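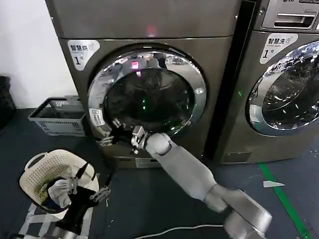

Laundry is the job I get asked about more than any other, so I've given it its own page on the Zerkcombe kit list. If you've come here from the hire page, hello! What you're looking at is the Bimer two-arm set, the one we send out to people who want to record real examples for a learning system in a real room, with real machines, and don't fancy building the whole thing themselves. We put it to work on a front-loading dryer and the washer next to it, both with those big chrome-ringed doors, and I'm fond of that pairing as a test because shiny round doors are a pain. They throw reflections all over the place (pink ones, green ones, half the room bent round the rim) and a system that has only ever seen matt white appliances gets a bit of a shock.

So, what's in the set. You get 2 arms in light grey, each with a black two-fingered gripper on silver linkages, plus the pair of hand controllers you drive them with. There's the recording box, a foot pedal to start and stop each take, and the Baseck software already loaded. The pedal was Pallavi Tripathi's idea and I was against it for months. I was wrong! With both hands busy on the controllers you really don't want to be reaching for a keyboard, and my takes got much tidier once I gave in.

I should say what I mean by an example, as people use the word in all sorts of ways. For us it's one go at one job, start to finish, with you driving. Open the door. Take one cloth out of the basket. Put it in the drum. Each go is saved with what the cameras saw, where the arms were and how wide the grippers were open. You then mark it as good, poor or bin it. Please keep some of the poor ones, by the way. I used to throw out every fumble and ended up with a system that had no clue what to do after it dropped a sock.

Our own laundry set stands at 1285 examples and it comes with the hire at no extra cost. It's the same few jobs over and over, with the baskets shifted and the washing swapped round. Use it to get going and then add your own on top, in your own room. Even 10 decent ones from your place will tell you a lot about whether your cameras are in a sensible spot.

A few things I'd pass on from using it most days:

Mark your floor with tape before you start. You will knock a basket, and it's lovely to be able to put it back where it was.

Mix up the fabrics. Thin, thick, dark, pale, the lot. Dark things inside a dark drum are the hardest by miles.

Swap drivers. Amra Matić opens a dryer door in one smooth pull and I sort of worry it open, and you want both.

Stop for tea. Tired driving goes straight into the recordings.

The Jääskeläinen soft fingertips are an extra and push straight on over the standard ones. I like them for towels and leave them off for door handles, where they slip a bit for my taste.

Hire is by the week, and we need 8 working days' notice to pack and send a set. August is filling up already, so do drop me a line soon if you've got your eye on it. Tell me what your machines are and how much floor you've got in front of them, and I'll let you know whether it'll fit.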